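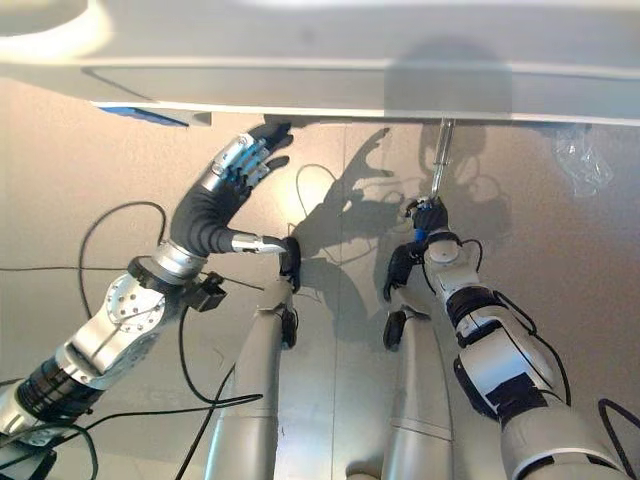

A self-mask is the piece of software that tells the rest of a robot which pixels are its own body, and our project was to find out whether the one we were handed deserves the trust everybody puts in it. The mask sits early in the pipeline. The planner subtracts whatever it marks as robot, then treats what is left as the world: things to avoid, things to pick up, things to ignore. If the mask calls an obstacle "robot," the planner will happily drive an arm through it. If it calls an arm "obstacle," the robot refuses to move. With the gripper holding a thin metal rod up against the underside of a white panel, cables lying all over the floor, and a dark shadow of both arms stretched across it, there are plenty of ways to get this wrong. We wanted to know which of them Terko gets wrong, and whether the good score on its project page tells you anything about them.

Checking a Learned Self-Mask Against the Arm It Came From
Nyokabi Temba and Pongsak Tanasarn
Advisor: Ineke Verbruggen
Submitted January 7, 2019

What we were given

Terko is a small segmentation network with a command line wrapper. It takes a color frame and returns a mask. It does not read the joint angles at all. The group that wrote it presents this as a strength, and in one way it is: you don't need a calibrated camera, and you don't need the arm model to be correct. We think it also throws away the best information on the robot. The controller already knows where the arms are. A network that has to guess it again from colors had better have a good reason.

The alternative is the old way. You take the arm model, put it in the pose the encoders report, and project it into the camera. We used the projection code from the Drirnham lab with small changes. It is boring and it fails in boring ways, mostly by being shifted a little to one side when the camera mount has been bumped.

Ott Kļaviņa wrote the frame grabber and lined up the timestamps between the cameras and the joint log. Without that, none of the comparisons below would mean anything. We found out late that our first recordings had the joint log lagging behind the video, and for a while we blamed the projection method for what was a clock problem. Those recordings were dropped.

Labels

We labeled 1,838 frames by hand with two classes, robot and everything else. The two of us split the work and both labeled the same set of 70 so we could see how much we disagreed. We disagreed more than we expected, and nearly all of it came down to three questions the Terko documentation never answers:

Is a cable that is strapped to the arm part of the robot? What about the same cable after it leaves the arm and runs along the floor?
Is an object in the gripper part of the robot while it is being held?
Is the shadow ever part of the robot? (Obviously no, but along the edge of a dark hand over a dark shadow, we each drew the line in a different place.)

We settled on rules. Cable on the arm counts, cable on the floor does not. Held objects do not count. Shadows do not count, and if you can't see the border, zoom in and make your best guess. Somebody else could pick different rules and get different scores from the same two methods, so please don't copy our numbers-free summary into a table and rank anything with it.

The held object rule deserves a longer complaint. In one group of head camera frames, the gripper has hold of a blue cylindrical object, and a slender metal rod rises from the top of the gripper toward the white surface overhead. For a planner, the useful answer would be "held, and possibly touching something." A mask with two classes cannot say that. It has to pick a side, and Terko picked a different side for the rod than for the blue part, sometimes in the same frame. Our labels say neither one is robot. The network seems to have learned that shiny and silver means arm, which is fair enough when most of the arm is silver, and useless when the tool is too.

The other arm has its own trouble. The open humanoid hand is dark gray and its shadow falls on a light floor close by. Terko gave us clean fingers in many frames and then, a moment later, a mask with extra fingers lying on the tile. Elsewhere in the same view, the black knee caps are robot and were marked as robot, but then so was part of a dark-laced white sneaker beyond the right leg. That one bothered us most. A person's foot being filtered out as "self" is the exact failure a safety layer should be checked for, and overall pixel accuracy barely notices a shoe.
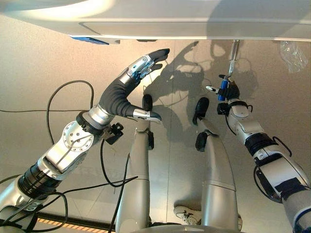 What the projection method did

It never marked the shoe. It never marked the shadow either, and it could not have, because there is no shadow in the arm model. It also has no opinion about rods or cups. On our rules that makes it look very good.

We tried to be as hard on it as we were on Terko. Cables are missing from the model, so every cable looped along the arm shows up as an obstacle hugging the arm, and the planner then thinks the robot is in collision with the world at all times. The Drirnham code hides this by growing the mask outward. We tested growing it by two pixels, which left cable showing, and by larger amounts, which ate into the gaps between the fingers. The gap between thumb and fingers is where the object goes. A mask that closes it makes the hand blind at the worst moment.

So anybody who reads this as a win for geometry should slow down. It fails too. What we like is that it fails the same way each time, and you can write a test for it.

Wrist camera

We nearly left this out. Terko claims to work from "any onboard viewpoint," and the Van Leeuwen write-up that most people cite repeats the claim without showing a single wrist view. We ran it anyway. The wrist view is close, the fingers fill a lot of it, and a dark blue cloth covering takes up the top. Neither method was made with cloth in mind. The projection method leaves the fabric out entirely, since nobody can write down the joint angles of a sleeve. Terko did mark large parts of it, and we gave it credit at first. Then we looked at the cup. The hand is holding a blue cup with its mouth toward the camera, and the deep inside of that cup is dark and blue, very much like the cloth. Terko marked a good part of the inside as robot as well, and left the little white disc at the bottom as an island. 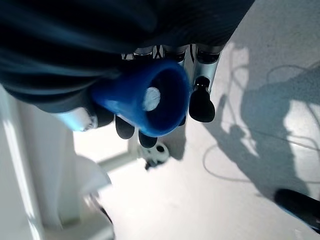

We take that as a sign the network is going by color and nearness to the top of the view. We cannot prove it. A proper check would swap the cover for one in another color, or use a cup that looks nothing like the sleeve, and record everything again. We asked for time on the setup in December and did not get enough of it to do more than a short run, so all we have is a suspicion with some matching failures behind it.

Combining them

Golshifteh Ghasemi suggested the obvious fix during our Wotdale presentation: feed the projected mask to the network as an extra input channel and let it correct the edges. We trained a version of this. It looks better. The floor shadow stopped getting fingers, and the cables on the arm came back.

We don't want to oversell it. The training and test frames came from the same place, with the same lighting and the same floor. The extra channel may simply teach the network to copy the projection and add a border of black pixels near it. When we shifted the projected mask on purpose to imitate a bumped camera, the network's output moved along with it more than we hoped. That points to copying. The shoe was left alone in the frames we checked, but our set has so few people in it that this should not be repeated as a safety result by anyone, including us.

What we would ask for before using any of this

A written rule for held objects, agreed with whoever writes the planner.
A third class for them, if the planner people will accept it.
Test frames with feet, hands and loose cables near the arms, scored separately from the rest.
A check at startup that compares the projected arm with the image and refuses to run when they don't line up.
Scores given per region. One number for the whole frame mostly measures how well a method recognizes floor.

The labels and the comparison scripts are in the course repository. The retrained weights are not. We took them out after the shift test, and the training script is there for anyone who wants to repeat it on better data.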